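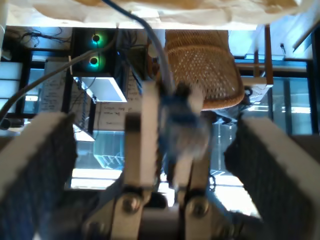

Re: [uver-list] Rack corner, cables, and the paper

September 9, 2023

On the list in June, it was written:
> Could whoever last used the rack table please clear it? I went to plug
> in one patch lead and spent 15 minutes under a heap of brown paper.
> Also, is the blue switch the Prondeo one, or did we send that back?

Replying only three months on, which by the standards of this list is prompt.

The blue switch stays at the top of the rack. The Prondeo one went back, along with its manual, all 429 pages of it. The server sits below the switch, and the shelf tray under that is to be left free, however much it looks like somewhere to put a sandwich.

Now, the paper. I am fond of brown paper. I keep it myself. But a crumpled bag big enough to hide a wicker seat has stopped being packaging and become a tenant.
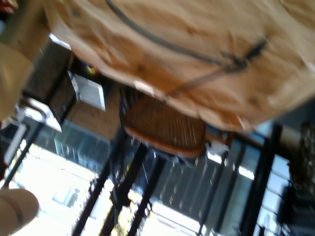 So please flatten it or take it home. If there's a cord round it, coil the cord and put it in the Surkano box, where the other 47 are waiting to be useful. The wicker chair is for sitting on.

Blue network cables: plug them in at both ends or hang them up. A cable lying across the table will be treated as spare, and I have been wanting one for the shed.

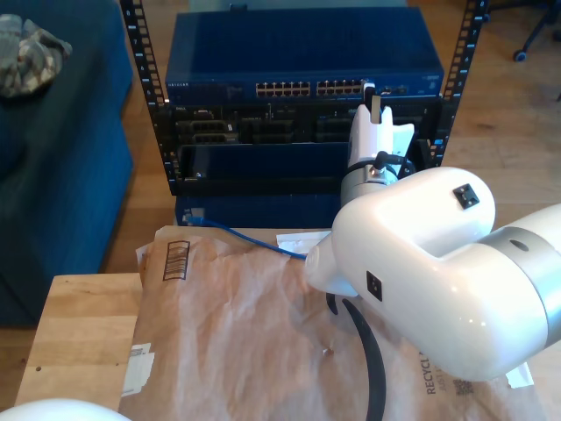
ITEMS WANTED / ITEMS GOING

Going: paper mailers, creased, free to anyone who posts things.
Wanted: labels for the Ethernet leads, and the Esfahani crimping tool back, please. It was lent for an afternoon.

--
uver-list: to leave, reply with "leave" in the subject line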